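Home > Guides > Two-Arm Table Unit > Set-up > Section 4
Filed under: Chores, Mostly
August – by Joonas Keskinen

SECTION 4: GIVING THE UNIT ITS FIRST CHORE

By now the unit is bolted down, powered up and calibrated. If it isn't, go back to Section 3 and do the parts you skipped.

This section covers table clearing, the first chore we recommend and, for many owners, the last one they'll trust the machine with for a good while. People buy a two-arm unit with laundry in mind. Laundry is in Section 9. Please don't turn to Section 9 yet.

4.1 What to expect

A word about the question everyone asks on the phone, which is whether a machine can do the housework now. It can do some of it, slowly, on a good surface, with you in the room. The Kimenance software shipped with your unit has 157 household items in its starter library. It knows a mug from a bowl. It doesn't know that the mug is still half full and that you were coming back for it.

A patient six-year-old would beat the unit at clearing a table. The unit will, on the other hand, clear the same table again when asked, without negotiating. Owners with six-year-olds tell us this counts for a lot.

On a shop floor the picture is a little brighter. Shop floors are tidy in the ways that matter to a machine: the same parts turn up in the same trays at the same height, and the lights stay on. Our customer in Hakala has a unit sorting sample jars every weekday and has stopped writing to us, which we've chosen to take as praise. A kitchen is a harder job than a jar bench. Kitchens have cats.

4.2 Before you start

You will need:

- the unit, in Ready mode
- the handheld stop button, charged
- a table the arms can reach across
- a plain cloth, fitted or weighted so it won't creep
- a few ordinary objects you wouldn't mind seeing dropped
- a bin or tray for finished items
- something to sit on

CAUTION: Keep the stop button in your hand. Your hand is the one at the end of your arm. A stop button on the windowsill is a windowsill ornament.

CAUTION: No glass, no knives, no candles, no medicine and nothing with a pulse. The grip settings are gentle, but they were tuned on things that don't object.

NOTE: Open drinks are a bad idea for the first month. Closed drinks are fine, provided the cap has been tightened by somebody who meant it.

4.3 Setting the surface

1. Wipe the table. Crumbs show up to the cameras as very small objects, and the unit may try to be helpful about them.

2. Lay the cloth and pull it flat by hand. Dark cloth works well under pale objects and poorly under dark ones. Whichever you choose, stick with it for all of Section 4, or the unit will have to relearn the background.

3. Smooth out the larger folds. A shallow crease won't hurt. A deep one can be mistaken for an edge, and you'll find the hand carefully trying to pick up your tablecloth.

4. Draw the curtains if the sun falls across the table. Moving shadows slow the planner down badly. One early owner ran the whole routine on a Sunday morning under a leafy tree and reported that the unit had "gone shy."

5. Run your hands along the near edge and check that nothing hangs down where a forearm will travel.

4.4 Placing the objects

6. Start with 4 objects. You can go higher once the unit has cleared these twice without stopping.

7. Leave a palm's width of bare cloth around each one. Real tables aren't like this, we know. Real tables come in Section 7.

8. Mix the shapes. A set of identical cups teaches the unit about cups and gives you a false sense of progress.

9. Stand one tall thing up and lay another on its side. Upright items are gripped around the body; lying ones are pinched from above. Both motions need testing before you leave the room, and you aren't leaving the room.

10. Put the bin on the side of the stronger arm. If you don't know which arm that is, it's the one you set as Primary in Section 3, back when you pressed Yes to everything.

NOTE: Flat things are the hardest. A sheet of card lying on cloth gives the fingers nothing to get under, and the unit's usual answer is to push it along until something changes. If you include a flat item, place it close to an edge of the table so that one hand can slide it over the side and the other can take hold. Expect failures. We still include flat items in our own tests, and we still lose card behind the radiator.

4.5 Running the first clear

11. Step back past the arms' reach.

12. On the Kimenance panel, choose Chores, then Table, then Clear (Supervised). The unsupervised option is grayed out and will remain so until you've logged 14 supervised runs. Holding your finger on it doesn't help. We've seen the logs.

13. Wait for the survey. Both arms will stay still while the cameras look things over. This can feel like being judged. It takes a little longer on a new cloth.

14. Check the object list on the panel against what's really on the table. Each item should have a name and a grip type. An item listed as Unknown is usually fine to leave in, and the unit will pick it up with extra caution, like a person handed somebody else's baby.

15. Press Start.

16. Watch the first pick all the way through: approach, close, lift, carry, release. If the hand closes on air, let it try again. It's allowed 2 retries before it gives up and asks you.

17. When the table is clear, press Accept or Reject. Be truthful. The unit learns from your answer, and an owner who accepts out of kindness ends up with a machine that thinks a spoon on the floor is a job well done.

4.6 Choosing harder objects

Owners who get through the first few runs tend to reach straight for the good china, and we'd like to suggest a stop along the way. Pick things from the bathroom shelf and the recycling, where the shapes are awkward and the losses are cheap. A useful spread has a round lidded tub, a cup, a toothpaste tube lying flat and a couple of drink bottles, one standing and the other down on its side. Set the tube with its crimped end near the sheet or board, if you're using one, and you have a decent test of whether the unit can take one thing without dragging its neighbor along. Orange covers on the index fingers and thumbs make the fingertips easy to follow against black cloth, and the thumb is the part to watch when a hand comes in low.
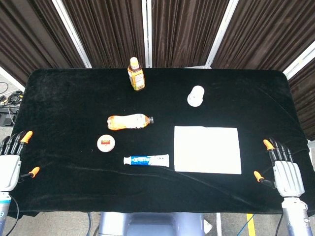
18. Run the harder set in Supervised mode. These runs count toward the total in step 12.

19. Between runs, move every item. If the cup always sits in the same place, you'll be teaching the unit a location. This is how the Lundora demonstration kitchen came to own a robot that would reach confidently for a kettle that had been moved to another building.

20. Turn the soft items over now and then. A half-used tube changes shape every time it's squeezed, and the library entry is for a full one.

CAUTION: Round items roll. Keep your feet out from under the table edge, and keep the dog out entirely.

4.7 When it goes wrong

The hand hovers and won't come down. The unit can't decide between two grips. Press Pause, turn the object a quarter turn, press Resume.

The bottle slips on the lift. Check the finger covers for grease and wipe them with a damp cloth. If they're clean, lower the lift speed on the panel. The unit is not in a hurry, and the setting marked Brisk was a marketing request.

Both hands go for the same thing. Your Primary arm setting has been lost, probably in an update. Set it again. While they're at it they won't hurt each other, but there is a certain amount of fumbling, and visitors find it upsetting.

The unit reports "Table clear" with an item still on it. Most often this is a pale flat item under strong light, or a dark one on dark cloth. Change the light before you change the cloth.

The unit puts everything back. You have chosen Set instead of Clear. It's doing very well.

4.8 Keeping a log

The Trovitent account page has a log sheet you can fill in after each run. Write down what was dropped, what was missed and what you had to do yourself. One owner has sent us over a year of these, with marginal notes, and they've done more for the grip library than most of our meetings.

If you time the runs, time yourself clearing the same table too, then leave that number off the sheet. It's for you.

Wiping the table after clearing is a separate chore and needs the wrist splash guard. Fit the guard as described in Section 5 before you go anywhere near a wet sponge.

< Section 3: Calibration | Contents | Section 5: Wiping >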